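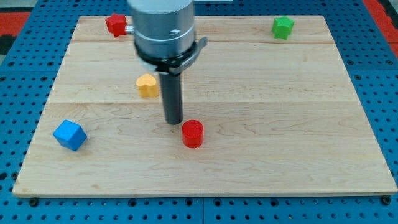

**Which recordings are in the Sarkdale set?**
All 869 dawn recordings made at the two ponds, plus the 41 evening ones that passed review.

# Sarkdale Pond Birds

Short audio clips of birds, with a label file. Luuk Jansen and Rogério Rangel made the recordings. Reinaldo Pacheco and Wagner Arruda did the labeling.

## Files

- `clips/` – WAV, mono, one clip per file
- `labels.csv` – one row per clip
- `sites.csv` – the two ponds, Pava and Conneely
- `rejected.txt` – evening clips left out, with a short note on each

## Columns in `labels.csv`

| Column | Meaning |
|---|---|
| `clip` | file name without the extension |
| `site` | `pava` or `conneely` |
| `species` | common name, lower case |
| `second` | another species heard in the clip, or blank |
| `wind` | 0 to 3, judged by ear |

When the labelers disagreed, `species` is set to `unsure`. Please don't drop those rows without saying so – they are mostly warblers, and leaving them out makes the set look easier than it is.

## Known problems

Road noise at Conneely is heavy on weekdays. A high-pass filter at 400 Hz removes most of it but also thins out the bitterns. The clips are unfiltered.

Some February clips from Pava have a click near the start from a loose cable. They are still in the set and have no flag yet.

## Changes

- 13th March: fixed swapped site names in `labels.csv`, added `rejected.txt`
- February: first upload

## Contact

Send label corrections to Cleiton Holanda with the clip name and the species you hear.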